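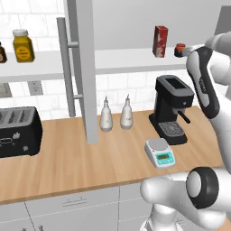 Automation in a Staff Kitchen: What Changes for the People Who Work There

Renato Barredo and Sunil Dissanayake
Term project report, Work and Technology
7th October

Background

Wakham is a catering contractor. It runs the staff kitchens in office buildings, and in March it began planning a trial of a robot arm at its Clernstead site. The arm would take over part of the work of the pantry attendants, who restock shelves, put things back in cabinets, weigh out portions for the breakfast counter and keep the coffee machine going. The planning is done in simulation first. A model kitchen is built on the computer, and the arm is tried on one task after another before any hardware is ordered.

We wanted to know what the attendants expected to happen to their jobs, and whether the tasks picked for the arm were the ones they would have picked. We did not test the robot ourselves and have no results of our own on how well it does.

What we did

We interviewed 18 people at Clernstead. Most are attendants, and the rest are shift leads and one scheduler. Each of us also spent 2 mornings following an attendant from opening until the end of the breakfast rush. The company let us read the task list for the trial, which the staff call the Sang list after the name of the planning file. Interviews were not recorded. We took notes by hand and typed them up the same day.

The tasks on the list

The Sang list has 6 tasks. Three are about shelves and cabinets: taking an item down, putting an item up, opening and closing a door. Two are about the scale, placing food on it and removing it. The last is wiping the counter, which had been put off until later when we read the list.

The model kitchen has the same kinds of things the attendants handle all day. There is a wall shelf with packaged goods, a wooden counter, a toaster, a coffee machine and a small digital scale. One attendant looked at it on the shift lead's screen and said the counter was much too tidy. At Clernstead there are usually trays and a stack of cups where the model has bare wood. She thought a machine that learned in the tidy kitchen would have a hard time in hers.
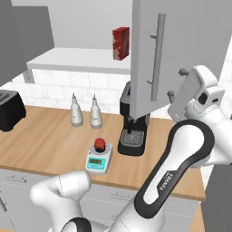
Cabinet doors came up in nearly every interview. They are a small part of the job on paper, but attendants open them with an elbow or while carrying something else, and they leave them open on purpose during the rush. A fixed arm working at the counter would need the doors left in a known position. Two attendants said this meant they would be the ones adjusting to it. The scheduler disagreed and said closed doors were already the rule.

Weighing was the task people were happiest to give up. It is slow, and portions get checked against a sheet afterward. Reaching to the high shelf was next, mainly among older staff with shoulder trouble.

Hours and pay

Wakham has told staff that no positions will be cut during the trial. It has not said what happens after that. The attendants we spoke to were less worried about losing the job outright than about losing the early hour, when most of the restocking is done and a higher rate is paid. If the arm does the shelves before opening, that hour may go. We asked the shift leads about it and got different answers from each.

There is also the matter of who looks after the arm. Someone has to clear the counter for it and pick up what it drops. Neither duty is in the current job description. We think they should be written in and paid before the trial starts.

Limits of this report

We only visited one site, and we visited before any arm was installed, so everything here is about expectations. We were not able to speak to the night cleaners. A second round of interviews is planned with the same people once the trial has been running for a full term, using the same questions plus a new one about the cabinet doors.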